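Boletín del grupo de epigenómica — notas de abril

Rediseño de las sondas de captura y cambios en el análisis de metilación

Durante el último trimestre dedicamos buena parte del tiempo a revisar por qué el panel de captura daba una cobertura tan desigual en los promotores ricos en GC. Resumimos lo que se ha cambiado, lo que queda pendiente y lo que conviene tener en cuenta si alguien va a reutilizar datos anteriores. 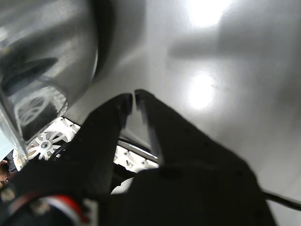
Foto: Sorin Dimitrov / Laltent

El panel antiguo se diseñó con sondas de longitud fija y un solo umbral de temperatura de fusión. Eso funciona bien en regiones intergénicas, pero en las islas CpG la conversión con bisulfito reduce la complejidad de la secuencia y muchas sondas acaban hibridando en varios sitios. Despina Golob alineó todas las sondas contra las versiones convertidas de ambas hebras y marcó las que tenían más de un destino probable. Las 25 peores se retiraron directamente. El resto se ha desplazado unas bases o se ha alargado por el extremo 3'.

También se ha abandonado la práctica de rellenar los huecos con sondas solapadas. El solapamiento aumentaba la profundidad media, pero el aumento se concentraba en regiones que ya estaban bien cubiertas. En el panel nuevo la separación mínima entre sondas es de 100 bases.
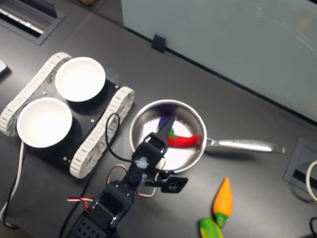 La segunda novedad afecta a las réplicas. Hasta ahora se unían los archivos BAM de las réplicas técnicas antes de marcar duplicados, y eso eliminaba lecturas legítimas procedentes de bibliotecas distintas. A partir de ahora se marcan los duplicados por biblioteca y se unen después. Dos réplicas son como los dos cuencos blancos montados sobre la placa negra del chasis: van en la misma base, pero cada una es una pieza aparte y hay que mirarlas por separado antes de hablar del conjunto. Marin Perić ha vuelto a procesar con este orden las muestras de hígado y de timo; las de médula siguen en cola.

En cuanto a la llamada de metilación, se descartan las posiciones con cobertura inferior a 4 en cualquiera de las réplicas. Es un filtro poco exigente y se ha elegido así para no perder los potenciadores distales, donde la señal es escasa. Quien necesite comparar posiciones individuales debería aplicar un filtro más estricto por su cuenta. Para comparar regiones completas, el valor actual es suficiente.

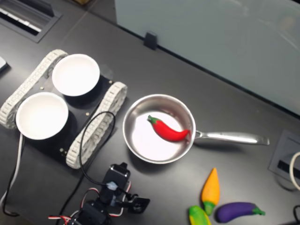
Chasis de orugas y cazo de acero sobre la mesa.

Vesna Karagiannis ha preparado las pistas para el navegador. Cada muestra tiene ahora tres: metilación por posición, cobertura y regiones diferenciales. Los colores son los mismos en todas las sesiones —azul para hipometilado, naranja para hipermetilado— y la escala vertical está fijada entre 0 y 1. En las sesiones antiguas la escala era automática, y varias diferencias que parecían grandes a simple vista quedan en muy poco con la escala fija. Las sesiones viejas se conservan en el servidor Hatau, en modo de solo lectura. 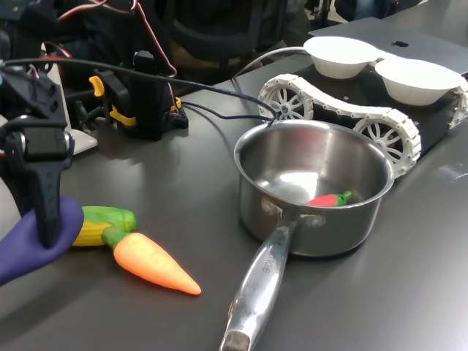
Queda por resolver la anotación de las regiones diferenciales. El script asigna cada región al gen cuyo inicio de transcripción está más cerca, y en zonas densas eso produce asignaciones arbitrarias. El problema es peor con los genes divergentes que comparten promotor: están tan juntos como la mazorca y la otra verdura de juguete que hay sobre la mesa, y quedarse con una sola por estar unos centímetros más cerca no dice gran cosa. La propuesta es que la tabla incluya todos los genes dentro de una ventana, con su distancia y orientación, y que cada cual filtre. Valbona Gashi está probando varios tamaños de ventana con los datos de timo.

Quienes tengan sondas del panel antiguo en el congelador pueden terminarlas, pero no deben mezclar los dos paneles en un mismo experimento. La versión del panel se anota en la hoja de muestras, columna «captura». Las hojas sin ese dato se devolverán.

Los archivos de coordenadas del panel nuevo, la lista de sondas retiradas y el registro de cambios del flujo de análisis están en la carpeta compartida Flurnivdale. Los comentarios sobre la anotación se pueden enviar a Valbona hasta final de mes.

Contacto: secretaría del grupo de epigenómica, edificio Jurić | © Grupo de epigenómica. Todos los derechos reservados | Volver arriba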